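Laundry challenge, student teams: arm order and the dryer door

grusora_mom
Hi everyone, I help with the student robotics club at Sudard, and the kids are working on laundry for the April meet (bless them, they picked it themselves!). First up, the wrist view.
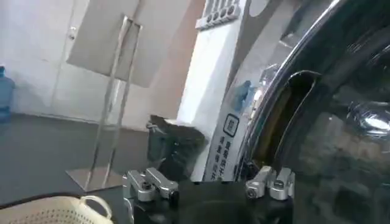
How many teams can enter from one club?
Up to 3, as long as each one keeps its own logbook.

betancur6
Lovely project! I'd teach the basket and the door as separate skills, though, and let the kids join them up later.
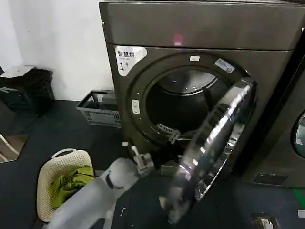
Do the students have to write their own control code?
Most start from the club's shared code and change the parts they need.

svillca
I'm going to disagree, kindly. Ours learned both arms together, one on the door and one in the clothes, and they were happier for it. 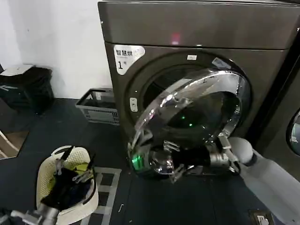

My group logged 293 practice runs that way, and I'd still start there, even with beginners. Good luck to your crew!
Segundo

betancur6
Fair enough, Segundo, but my beginners would be in tears!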